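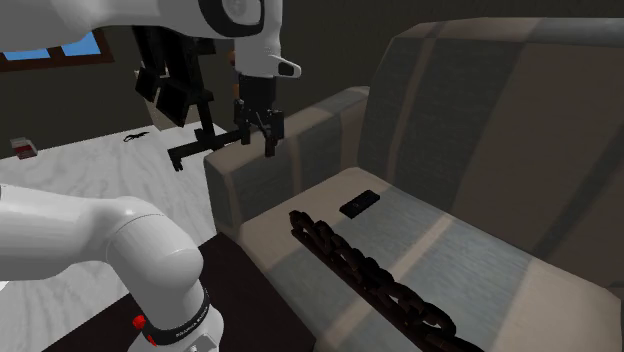
The Litance Household Fund Grant Records describe requests made to the Litance Household Fund, a charitable program that helps families furnish a home after a fire, an eviction, or a stay in a shelter. Each row is one request from one household, as entered by the partner agency that referred it. Goods are recorded by type only. A sofa with armrests, like the one under the gripper, is entered as "seating, large" whatever its fabric or condition, and an armchair is entered as "seating, single." Cash awards for deposits and utility connections appear in the same table with the goods columns left blank.

Data Card

Title: Litance Household Fund Grant Records
Version: 2
Released: October 19, 2024
Publisher: The Coste Foundation, Office of Grants and Learning
Prepared by: Rawan Hijazi and Tsung-han Fang
Reviewed by: Gilles Baudry
Language of records: English
Format: comma-separated text, UTF-8

Contents

The release contains 981 requests. Of these, 900 were approved in full or in part. The remainder were declined, withdrawn by the household, or closed when the referring agency could no longer reach the family. The reason for closing is given in the field close_reason.

The files are as follows.

requests.csv holds the main table, one row per request.
agencies.csv lists the 9 partner agencies by code and type of service. Agency names have been removed.
codes.txt gives the meaning of every short code used in the other files.
changes.txt records corrections made after the first release.

Main Fields

request_id: a random number assigned for this release. It does not match any number used in the Fund's own system.
agency_code: the partner agency that made the referral.
household_size: grouped as one, two to three, four to five, or six and over.
reason_for_need: the main reason chosen by the agency. Only one may be chosen, even where several apply.
goods_type: the type of item requested. Separate items are divided by a semicolon.
cash_band: the range in which the award falls. Exact amounts are not published.
outcome: approved, approved in part, declined, withdrawn, or lapsed.
close_reason: filled in only for requests that were not approved.

How the Records Were Collected

Referrals are entered by agency staff through Pristora, the Foundation's online application form. Before Pristora was adopted, agencies sent paper forms by mail, and these were typed in by Hugo Besson and checked against the originals. Rows that began on paper are marked "P" in the field source. The paper form had no question about children in the home, and the field children_present is therefore blank for those rows. A blank should not be read as "no."

Privacy

Names, street addresses, telephone numbers, and case notes were removed before the files left the Office of Grants and Learning. Place of residence is given as one of two broad areas, Butum and Outside Butum. Families were told at the time of referral that their answers might be used for study in this form, and those who declined are not in the release. Users must not attempt to identify any household or agency.

Known Limits

The records cover only families already in contact with a partner agency. They should not be used to estimate the level of need in Butum as a whole. Agencies differ in how they choose the main reason for need, and the code "family change" is used much more freely by some than by others. Delivery dates were kept by the moving contractor and are not held by the Foundation. Awards made under the emergency rules adopted in March are included, with the value "E" in the field rule_set.

Terms of Use

The files may be used without charge for research, teaching, and planning by public bodies and charitable organizations. They may not be sold or used for fundraising appeals. Published work should cite the title, version, and publisher as given in the Data Card.

Corrections and Contact

Errors should be reported in writing to Bradley Fothergill, Records Officer, The Coste Foundation, with the request_id and the name of the field concerned. Accepted corrections are entered in changes.txt and carried into the next version.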